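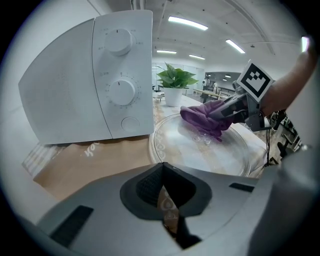 Tin-yau Su wrote to ask whether a farm share can really be split between households without hard feelings, having tried it once with a neighbor and come out of it with all of the turnips and none of the strawberries. Yes, it can, and I'm so glad somebody asked before sign-ups close!

Local Eating > Getting Started > Farm Shares

How to Split a Farm Share With Your Neighbors

By the Rallus Table kitchen desk | March
1,432 shares | 5 comments

I've been splitting a share from Sosa Farm for so many summers now that I forget other people find it a strange arrangement. We pay for a full share, we divide it on my back porch, and everybody walks home with a bag. In a town of 3,000 you would think we'd all be doing it, but every spring I meet someone who got buried in kale once and swore off the whole business. If that's you, please read on before you give up.

Step 1. Find your people

Two households is easiest, three is possible, and four is a lot of phone calls. Pick people who live close enough to walk over in house shoes. It helps a great deal if you don't all love the same things (my best partner ever couldn't stand tomatoes, and I think of her fondly every August). Ask about allergies, ask about vacations, and ask whether anybody is planning to have a baby or move away before October.

Step 2. Settle the money before the season

Farms need most of their money in spring, when the seed and the potting mix have to be paid for, so expect a deposit. Ours came to $138 per household last year. One person signs the form and the others pay that person back, and I'd do it all on the same evening, over pie if possible. Write down what everyone paid and tape it inside a cupboard door. Ask the farm first if they mind shared sign-ups. Most are perfectly happy about it, though a few want every name on the form so they know who might turn up for the box.

Step 3. Take turns with pickup

Make a calendar for the whole season, with one household's name on each pickup. Swaps are fine as long as the person swapping finds their own replacement. Our box comes to the Trivorell lot, behind the feed store, between 4 and 6 in the afternoon, and the folks at the table are kind but they do want to go home to supper. Bring your own bags, and a cooler if it's July. Greens left in a warm car will be sulking by the time you pull into the driveway.

Step 4. Divide it the same way every time

This is where Tin-yau and the turnips come in! Please don't let whoever picks up do the dividing and the choosing too. We make even piles on the porch table, one for each household, and the person who did the sorting takes the last pile. You would be amazed how fair people get with a pint of strawberries under that rule. Things that come one at a time, like a big melon or a head of cabbage, can be cut, or you can keep a little list and let them go around in order. I like the list. A cut cabbage is never as nice after a few days.

Then there's the trade basket. Anything you don't want goes in, and anybody can take from it. Beets have been known to go in and come out several times in one evening.

Step 5. Put it all away that same night

I know, I know, you're tired. But an hour at the counter now will save you a drawer of slime later. Take the tops off carrots, radishes, and beets, and keep the good tops for soup. Lettuce gets washed, spun, and rolled up loosely in a clean dish towel before it goes in the fridge. Herbs stand in a jar with an inch of water. Potatoes and onions like the dark, and they like it apart from each other. Don't wash berries until you're ready to eat them. I keep a stack of old towels and cloths by the sink just for farm night and throw the lot in the wash afterward.
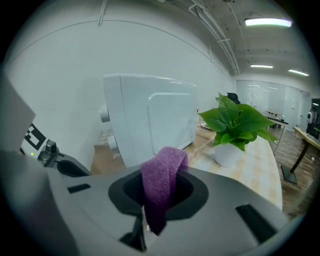 Purple knit cloth, folded into a narrow strip.

Step 6. Check in halfway through

Sometime around the first corn, sit down together and ask how it's going. Is anybody throwing food out? Would somebody like to skip a turn, or take on an extra? We once found out in the middle of the season that one family had been quietly giving all their fennel to a cousin, and the rest of us would have loved it.

If you want to look at a different farm for next year, Dalluron Orchard does a fall fruit share that divides beautifully, since apples are so easy to count out. Their list usually opens in late summer. Ask at the stand, and bring a neighbor along.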